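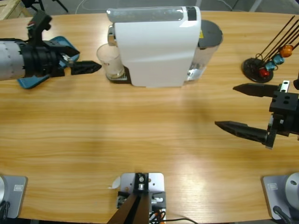
Section 2: Setting up and first use

Right, you've got it out of the box and the kitchen is covered in cardboard. I've set up more of these little capsule machines than I can remember, first at home and then for the whole row of holiday flats at Prumcombe, so I've written this the way I do it myself (the leaflet that comes with the machine is fine, but the print is tiny and half of it is about guarantees). Give yourself a quarter of an hour and have a big jug handy.

2.1 Where to put it

1. Pick a flat, dry spot near a socket. Keep it away from the hob, and don't run the lead across the sink.

2. Leave a good hand's width clear behind it. You'll be lifting the tank in and out every day and it's a pain if you have to drag the whole machine forward first.

3. Peel off all the tape and film. Check the tank lid and under the drip tray, as there's usually a bit hiding in both.

Note: if there are wall cupboards over your worktop, open the capsule flap fully before you decide. I once had to move one the very next morning!

2.2 Washing and filling

4. Take the tank off and wash it in warm water with a drop of washing-up liquid. Rinse it until there's no froth left, then rinse it once more.

5. Fill it with cold tap water up to the line. Mine takes just over 600 ml, but tanks vary, so go by the line on yours. If your water is hard (ours at Prumcombe is dreadful) use a jug filter and you'll be descaling far less often.

6. Push the tank back down firmly. You want to feel it seat properly. A tank that's sitting a bit proud is the reason for most of the "it's broken" messages I get.

Caution: never fill the tank with hot water, milk or anything fizzy. Deepak Chauhan, who looks after the flats with me, had a guest try milk in the Karakaya one, and the pump never recovered.

2.3 The first rinse

7. Put an empty cup on the drip tray, under the spout. No capsule yet. 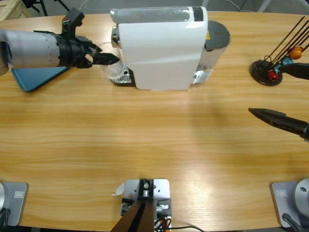
Tank fitted and a clear cup on the drip tray.

8. Plug in and switch on. The lights will blink while it warms up. Wait until they stay steady.

9. Press the large cup button and let it run right through. It'll be noisy to begin with, a sort of rattling hum, while the pump pulls the water up. That's normal and it soon settles.

10. Tip the water away and do it again, twice more. If it still tastes of plastic after that, do another couple. Water is cheap.

Caution: the spout and the water are both very hot straight after a rinse. Keep little hands away, and don't open the flap while it's running.

2.4 Your first coffee

11. Lift the flap, drop a capsule in and close it all the way. If it won't close, don't lean on it. Open up and look for an old capsule that hasn't fallen through.

12. Warm your cup with some hot water while you're waiting. I never used to bother and now I'm a complete bore on the subject.

13. Press small or large. It stops by itself. Open the flap afterwards so the used capsule drops, and if you're leaving the house, switch off.

Note on capsules: I use the Baluria dark ones at home and buy the Trikorex ones for the flats, mainly for the price. Both have been fine in mine. Check the type printed on the box against your machine before you stock up, though, as the wrong shape will jam.

2.5 If nothing comes out

Take the tank off, top it up, press it back down and run a large cup with no capsule in. Still nothing? Switch off, leave it for ten minutes and try again. New pumps sometimes hold a bubble of air and need a second go. If it's only dribbling, try it without a capsule first, and if the water then runs freely it was the capsule.

Descaling is in Section 4. Cleaning the tray and the used capsule bin comes next.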